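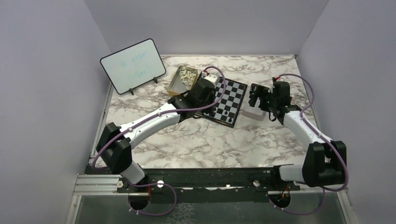

Equipment Planning Engineer (bimanual workcells), fixed term

Location: Plandevley site, on the premises five days a week
Hours: full time, core hours 10:00 to 15:30
Term: two years, with a possible extension
Reference: 1783
Reports to: Head of Laboratory Operations

Background

Rathnayake operates enclosed tabletop workcells for manipulation research. Each cell holds two arms on a shared front rail, with a pair of grippers, a worktop and a changing stock of small objects: board games, trays, boxes, writing boards. The cells were bought in small batches over several budget years, and the records of what was bought, from whom and at what price are held in several places. The Prellau programme will add further cells from September. The post exists to plan and cost that expansion, and to bring the existing stock under one replacement schedule.

Duties

Maintain the equipment register. It currently has 2370 lines, down to gripper fingers, power supplies and cable sets. A proportion of the entries lack a supplier part number and will need to be checked against the cells themselves.

Prepare the capital budget for the Prellau cells: arms, rails, extrusion, enclosure panels, worktops, cabling and spares. Figures are to be given per cell and per programme year, with delivery, duty and installation shown on separate lines.

Write technical specifications for tender. Recent specifications have stated reach and payload but left out cable routing, panel cut-outs and access for maintenance from the front edge. These must be included.

Set spares levels. Wrist and gripper assemblies, finger plates and arm cables are held in stock; everything else is ordered on failure. The postholder will review whether that split is correct, using the fault log.

Plan consumables and task objects. Unit costs are low, but sets are replaced whole when a piece is lost, and the spend has not been forecast before.

Manage the move of registry data into Grokanska, our asset system, and retire the existing spreadsheets.

Essential

A degree or equivalent experience in mechanical, electrical or manufacturing engineering.
Experience of preparing equipment budgets and defending them at review.
Ability to read wiring diagrams and assembly drawings, and to cost from them.
Competent use of spreadsheets, including lookups across several files.

Desirable

Practical work with small robot arms — assembly, calibration or repair.
Knowledge of lead times for motors, bearings and machined parts.
Experience of running a tender with more than one lot.

Conditions

The post is graded at point 43 on the Rathnayake technical scale. Some lifting is involved when cells are commissioned. Overtime is not normally worked, except during installation, when it is repaid as leave.

How to apply

Send a CV and a covering letter of no more than two pages to the recruitment office at Plandevley, quoting the reference. The letter should describe one equipment budget you have prepared, the largest error in it, and how the error was found. Shortlisted candidates will be given a parts list for a single cell and 90 minutes to produce a costed plan — a calculator and a supplier price list are provided. Interviews follow on the same afternoon and include a visit to the workcells.

Applications close at noon on the last working day of June.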